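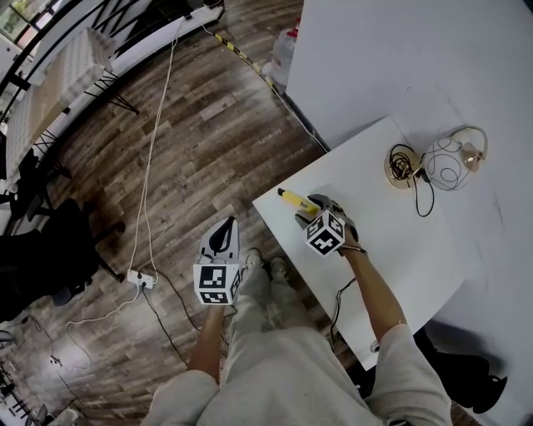 Station Check Before Recording — Hand-Held Gripper Demos

Operations > Data Collection > Floor Checks

Checks Comments Archive Contact

Site: Donnelly, station 2
Checked by: Marisol Huamán, Wednesday, before the 9:30 block

1. Marker cubes mounted on both grippers
OK. One cube each. Varnik says the tracking forgives a scuffed face. I'd like to see that tested before I believe it.

2. Wrist strap and gripper cable
Comment. Strap is on the right wrist. The cable drops past the table edge, and a long reach will find it. Clip it.

3. Floor cables
FAIL. Power strip and loose cables out on the planks. Same finding as January, same promise to tape them.

4. Liquids
FAIL. Water jug on the floor by the white board. Cap on, but move it away from power anyway.

5. Table contents match the task sheet
Comment. Sheet says "pick up marker pen." The desk lamp lying on its side is not on the sheet. If it's meant as clutter, write it down. Otherwise the model learns pens come with lamps.

6. White board behind table
Leaning. Secure it or take it out.

7. Bag under table
Move it. Feet go there.

8. Episode count
Target is 3560 for the Gudon set, 400 of them from this station. I still have no answer on who decides a demo is good enough to keep. A big number of sloppy grasps is a big number of sloppy grasps — Trerkesmont can't filter what it was never told to look for.

Result: hold until 3 and 4 are cleared. Recheck by me, not by whoever is recording.

2 comments
Share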